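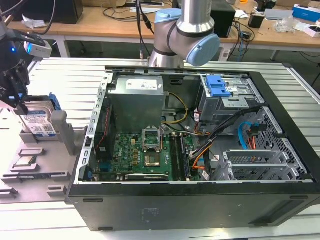
Armies have been writing secret messages for more than two thousand years, and some of their tricks are so simple you can do them at the breakfast table! One Roman general liked to swap every letter in his message for the letter 3 places further along the alphabet. So A became D, B became E, and so on, and when he got to the end he went back to the beginning. Try it on a short word. The green board inside the open computer has DELL printed on it, and if you shift each of those letters along by three you get GHOO. Say that out loud. Would a spy guess what it meant? Probably not on the first try!

A message scrambled by swapping letters is called a cipher (say it like SIGH-fur). To read it, you need to know the rule, and the rule is called the key. The Roman's key was "move three places." His friend at the other end just moved every letter three places back again.

Now a longer one. If you were a Roman soldier and a tired rider handed you a note that said DWWDFN DW GDZQ, you would have to get to work fast. (The answer is at the bottom of the page, but try it first!)

The stick trick

Long before the Romans, Greek writers tell us, soldiers from Sparta used a stick. They wound a thin strip of leather around it, wrote across the strip, and then unwound it. All the letters came out in a jumble. The person who got the strip needed a stick just as thick, and then, hey presto, the words lined up again.

You can make one with a strip of paper and a cardboard tube. Ryota Takagi's class in Skamton tried it with broom handles, and one strip was so long it went twice around the desk. 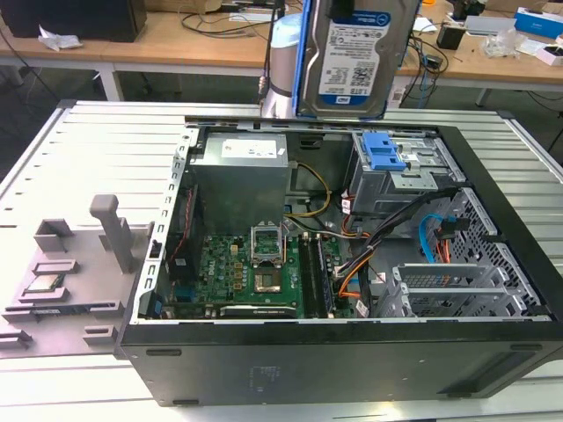 Of course, a fatter stick turns the message into complete nonsense, so both sides had to have matching ones. Losing your stick would have been a very bad day!

Messages with wings

Sometimes the hard part was getting the message there at all. In World War I, soldiers in the trenches used telephone wires, but shells kept cutting them. So they used pigeons. A pigeon carried a tiny rolled-up note in a tube on its leg and flew straight home to its loft, and a good one could go over 35 miles an hour. That's faster than you can ride a bike, even downhill. Dogs carried messages too, and so did human runners, who had to be terribly brave.

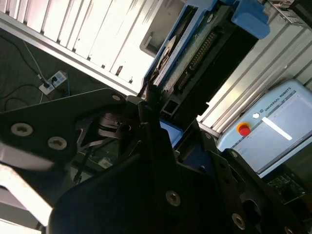
The machine that mixed everything up

In World War II the German forces used a machine called Enigma. It looked a bit like a typewriter in a box. When you pressed a letter, electricity ran through a set of turning wheels and a different letter lit up. Then a wheel moved, so the next time you pressed the same letter you usually got something else! Many of the machines used three wheels at a time, and the settings were changed very often.

But Enigma had a weak spot. It could never turn a letter into itself. An A might come out as Q or F or Z, but never as A. Codebreakers in Poland and then in Britain used clues like this one, together with a lot of clever math and some enormous clicking machines, to read messages that were supposed to be unreadable.
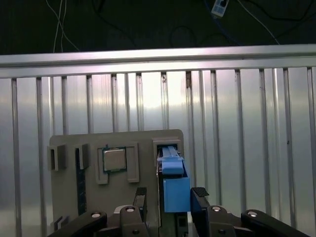
Be a codebreaker yourself

Ask a friend to write you a message in the Roman's cipher, but with a secret number instead of three. Now count which letter turns up most. In English the winner is very often E, so whichever letter is most common in the message might really be an E. It works best if the message is long, say 30 words. Kazue Tamura, who is nine, cracked her grandfather's in one Sunday afternoon, and he had used Y for his name at the end just to annoy her.

Words to know

Cipher: a way of scrambling the letters in a message.
Key: the rule that lets you unscramble it.
Codebreaker: a person who works out a secret message without being given the key.

Answer to the rider's note: ATTACK AT DAWN.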